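Home | Archive | Notes | About

Search this blog
Enter keywords

Collecting table-clearing examples, second pass

9/2/25

The set now stands at 2694 usable episodes. 806 of those came from the second pass, which used the hand-held grippers only and no teleoperation. I want to write down what changed between the passes while I still remember it.

The first pass was too clean. Every episode began with the objects placed square to the table and the hands in the same starting pose. The policy trained on it (Plesel, the small one) learned the starting pose very well and the objects rather poorly. Turn a tray by 15 degrees and it would reach for the place where the rim used to be. Adding more episodes of the same kind moved the validation loss and left the behavior alone.

For the second pass I changed three things.

Placement. Trays and plates go down at whatever angle they land. The operator doesn't straighten them. Part of a tray may be outside the camera's view at the start, and the episode is kept anyway.

Clutter. Cloth and cables stay on or near the table. The first pass excluded both. A cable that crosses the tray changes the order of the task, and the model has to see that order being changed by someone who knows what they are doing.

Second person. Another pair of hands may enter the view and move things during an episode. I had been throwing these out as contaminated. They are now labeled and kept, with the labels in a separate field so they can be filtered at load time.

The rejection rules are shorter than before. An episode is dropped if tracking is lost for more than 2 seconds, if the gripper width signal goes flat, or if the operator stops to talk. Everything else stays, including failed grasps that were then corrected. The corrections were the part the first pass lacked.

Printed surfaces still cause trouble. A wood-grain print has plenty of texture, but under overhead light the glossy areas shift as the camera moves, and the tracker in Istow treats some of those reflections as fixed points. Pose drift over a long episode is worse on that kind of tray than on a plain matte tabletop. I have tried masking the brightest pixels before feature extraction. It helps with the drift and costs some features near the rim, where I would like to have them. No decision yet.

Grip pads wear faster than I had planned for. A frayed pad changes both how the finger looks and how it holds, so pad changes are now written into the session log. I did not do this in the first pass and can't recover it.

Next is a retrain with the two passes mixed evenly, then the same mix with the second-person episodes filtered out. If those two runs behave alike on the turned-tray test, I'll stop labeling that field.

3 comments | 15 shares

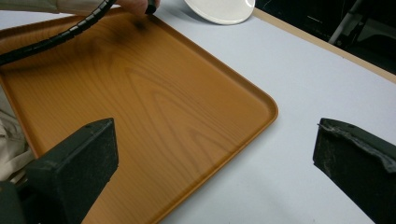

Kenna Sutherland: Did you try holding out whole sessions for validation instead of random episodes? With a random split, the same table setup ends up on both sides, and our loss curves looked great for weeks while the policy got no better. I'd also keep the second-person label even if the two runs match. It's cheap to store and painful to add back later.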